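Flonmont High School Robotics Club
Second progress report to the Gatti Fund
Prepared by Manuela De Luca, club adviser
2020-05-22

1. Period covered

This report covers the second half of the grant year, from the end of the first report in November to the present. The school building closed partway through the period. Work done before the closure and work done from home are reported separately where the difference matters.

2. Summary

The grant pays for a student project in which club members teach a small robot arm to pick up grocery items and put them into an organizer. Students record the task by hand with a hand-held gripper that has a camera on it, and the recordings are used to train the arm. The students named the project Clutis in their first meeting and the name has stuck.

As of this report the hand-held gripper is finished and in use, the recording procedure is written down and tested, and we have a first set of usable recordings. The arm itself has been assembled and moves under manual control. It has not yet run anything learned from the recordings. We had planned to reach that step by now. We are asking to move it to the fall, with no change to the total award. Details are in section 7.

3. Membership and meetings

The club has 21 students this year. Ten of them are on Clutis and the rest are on the competition team, which is not funded by this grant. Attendance on the Clutis side was good through the winter. After the closure we lost two students who did not have a reliable internet connection, and both have said they want to come back when we meet in person.

Before the closure we met twice a week in the shop classroom. We now hold one video call a week, which is mostly used for reviewing recordings and assigning jobs. Nerea Montes leads the hardware group and Julián Barroso leads the data group. Both are juniors and both expect to continue next year.

4. Hardware

The first gripper, described in the November report, had rigid fingers and dropped smooth packaging. The second version puts a foam pad on the inner face of each finger. Nerea's group tried several foams from the shop's scrap bin and one set ordered from Zelley, and settled on a dense black foam that can be cut into blocks with a utility knife. The pads wear at the edges with use. Replacing one takes a few minutes and the foam is cheap, so we have budgeted for new pads and left the design alone.

The finger arms are now fitted with brass threaded inserts. In the first version the screws went straight into the plastic and the holes stripped after being taken apart a handful of times. The inserts are pressed in with a soldering iron. Two students learned to do this and wrote a one-page instruction sheet, after spoiling a few parts by pushing the inserts in crooked. Since the change we have had no stripped holes.

The camera mount was redrawn once. The original position showed too much of the student's wrist and not enough of the space between the fingers. The new mount sits a little farther back and is tilted down. It also makes the tool heavier at the rear, and younger members have said that their hands get tired, so we keep each recording session short.

5. Recording work

The task has been narrowed since the first report. We started with a mix of cans, boxes and bags. Boxes were too easy to tell us much, and the cans were too heavy for the arm. The data group proposed working only with packaged food pouches and a divided plastic caddy, and I agreed. Pouches bend, slide against each other and reflect light, so they are a fair test of both the gripper and the camera.

Each recording begins with the caddy on a white surface. A student places or removes pouches one at a time with the gripper, then moves the caddy to a new position and starts again. The position and angle of the caddy are changed on purpose. In the first batch everyone had put it square to the table edge, and Julián pointed out that the arm would only ever learn that one arrangement.

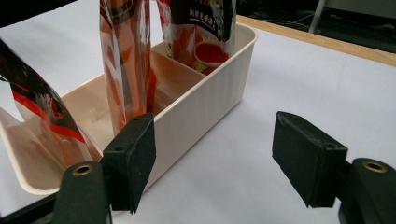

The data group checks every recording before it is kept. A recording is rejected if the gripper leaves the view of the camera, if the student's other hand helps, or if a pouch is dropped and picked up again without being noted in the log. Early on, 35 recordings were thrown out in a single review because the camera's focus had been left on automatic and kept hunting between the fingers and the table. The focus is now locked before each session and the check is the first line on the session sheet.

Glare was the other regular problem. Clear and glossy film picks up the ceiling lights, and in some recordings the edge of a pouch is hard to find. The students tried turning off the row of lights nearest the table, which helped. They also tried taping tracing paper over a desk lamp, which did not help enough to be worth setting up each time. We decided to keep a share of the recordings with glare in them, on the advice of our mentor, Ok-hee Ji, who told the students that the arm will have to work in rooms they do not control.

6. Work during the closure

I delivered one gripper and a box of supplies to Nerea's home and a second gripper to Julián's. Both have been recording with permission from their families. The output is slower than it was at school. A kitchen or bedroom table is not always free, and uploading the video files takes a long time on a home connection. The most reliable arrangement so far has been to save the files to a drive, which I pick up from the porch and copy at home.

The other students have been doing the labeling. Each labeler marks the start and end of every pick and notes which compartment the pouch goes into or comes out of. Two students label the same recording without seeing each other's work, and Julián compares them. Agreement was poor in the first week, mainly on when a pick starts. The group talked it over on a call and chose the moment both pads touch the package. Agreement has been much better since then, though it still gets difficult when one pouch hides another.

Viktória Rácz, who teaches our statistics elective, gave the group a session on how to compare two labelers. She has offered to do a second one in the fall on splitting recordings into training and test sets. Several students said this was the first time statistics had been useful to them for something they had made.

7. Schedule and requested change

The original plan had the arm running from the recordings before the end of the school year. The computer we need for training is in the school building and cannot be reached remotely under district rules. The arm is also there. I asked if both could be taken home and was told no for insurance reasons.

We request that the milestone "arm places a pouch in the caddy using learned motion" be moved to November. Before then we expect to finish labeling the recordings already made, clean up the build instructions so that another club could make the gripper from them, and train the model once the building opens. If it does not open in the fall, I will write to the fund again with a different plan.

8. Budget

Spending is below plan. The money set aside for the spring field trip has not been used, and we ask to keep it for the same trip next year. Spending on foam, inserts and fasteners was slightly over the estimate. Spending on printer plastic was under it, mostly because the redesigned finger arms are shorter and fail less often on the printer. We bought two additional storage drives that were not in the original budget. Receipts for these are attached along with the others, and the ledger shows them under supplies.

No equipment has been lost or damaged. Both grippers that are off school property are signed out under my name.

9. What we would do differently

We spent too long on the arm in the fall and not enough on the recordings. The arm was the part students were excited about, and I let it run. The recording rules should have been written in the first month. Most of what we rejected could have been avoided with a one-page sheet, and it took us five sessions to write one.

I would also have rotated jobs earlier. By February the hardware students knew very little about the labels, and the data students could not change a pad. The closure forced some mixing, since nearly everyone now labels, and the discussions on the calls are better for it — hardware students have started asking for changes to the gripper based on what they see in the video. The next change on their list is a narrower finger tip, so that the gripper can reach a pouch standing close to the divider without pushing on its neighbor.

10. Attachments

Ledger and receipts
Session sheet, current version
Instruction sheet for threaded inserts
Labeling guide, draft
Family permission form for home recording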